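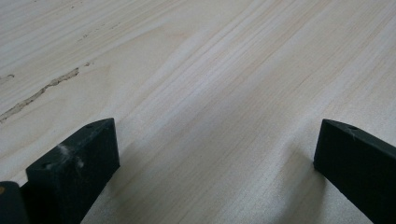

Hand-held grippers teach robots to sand by feel, Rallcombe team reports

2018-11-02

A robot arm at the Rallcombe workshop lab has learned to find rough patches on bare wood and smooth them out, and it picked up the skill from people holding a gripper in their own hands. The results, released by the lab this week, are some of the most encouraging we've seen for robots that have to work with a material as fussy as wood.

The method is called Demer, and the basic idea is wonderfully simple. A person picks up a gripper with the same two black fingers that the robot arm carries, squeezes a sanding block between them and goes over a board the way they normally would. A camera on the tool records everything the fingers pass over, and a small sensor records how hard the person is pushing. Then the recordings go to the robot, which learns to match what it sees in the grain with how a skilled hand would move and press.

What makes the result exciting is how little the robot was told. No one wrote rules for knots, cracks or dark streaks, and no one marked them up in the recordings. The team collected 2132 short passes over pale, unfinished boards, many with flaws in them, and left the learning program to sort out what mattered. By the end of training the arm was slowing down as it came up to a dark streak, easing off the pressure, and following the direction of the grain on either side of it.

In the final test the arm was given 400 boards it had never seen. It brought 76 percent of them to the finish the lab had set as its target, with no help from a person. An earlier version, trained only on recordings made by steering the arm with a joystick, never got close on boards with visible flaws. Joystick steering is slow and clumsy, and people using it tend to push too hard or lose the grain entirely. With the tool in hand they just sand, and it shows in the data!

A lovely detail in the report concerns the passes with nothing in the gripper. Before each round of sanding, people were asked to open the fingers wide and sweep the tool slowly over the board, close to the surface, as though looking for trouble. These sweeps were added late in the project, mostly to check the camera. When they were left out of training, the robot got noticeably worse at flaws near the edge of its view. The team now treats the looking pass as part of the method, and the arm does one of its own before it touches a board.

Most of the recordings were made with boards supplied by the Kristiansen mill, which set aside pieces with cracks, specks and swirling grain that would normally be sold off as seconds. That turned out to be just the right material for the job. Clean boards taught the robot very little after the first few.

There is still plenty to do. The arm has trouble with very dark woods, where a flaw and a stripe of grain can look much the same, and it can't yet handle curved parts such as chair backs. Dust is a problem too, and the fingers have to be wiped down often when the sander has been busy. The report also says that 2 of the test boards were sanded through a thin spot, and the team is working on a check that will stop the arm sooner.

Next comes a trial outside the lab. The Miltow furniture shop will take one arm and one hand-held gripper in June, and its own sanders will record the passes, so the robot can learn the finish they like. The recordings from Rallcombe will be shared with other labs before then, looking passes included.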